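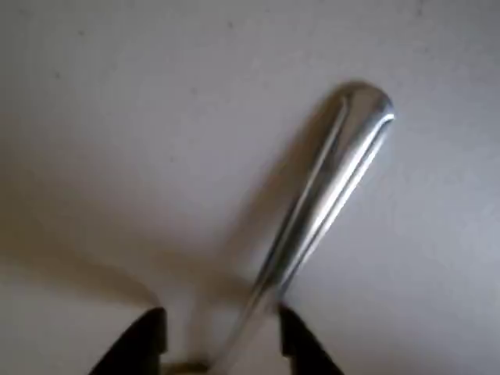

# Skasta Tabletop: collection rules

Rules for operators and labelers working on the Skasta set (mugs, spoons and other small tableware). The set has 144 episodes, 106 for training and the rest held out.

## Before an episode

- Wipe the table and the finger pads.
- Start with the fingers open.
- Keep objects at least 14 cm from the table edge.
- Check that the stop button is within reach of your free hand.

## Approach

Come in slowly on anything that can chip. Bring the fingers up to a mug from the handle side, and stop short of contact before you line up the grasp.

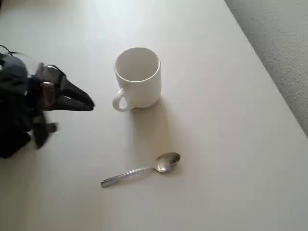 If the mug tips, end the episode and mark it `abort`. Do not set it upright and carry on. Speed near ceramics stays under 40 mm/s.

## Labels

Use `grasp` only when both fingers are touching the object. A handle sitting between open fingers is `pre_grasp`. Blurred frames stay in.

Filed under: Manipulation / Data / Good practice

**Comments**

**kanell_ops:** Does the speed limit cover steel spoons too?

**Fraser Moffat:** No, ceramics only. I'll add a line on flatware in the next version.

**tlaing:** We had been labeling pre_grasp as grasp. Relabeling now.

© Brillum Robotics | Contact the data team | Back to top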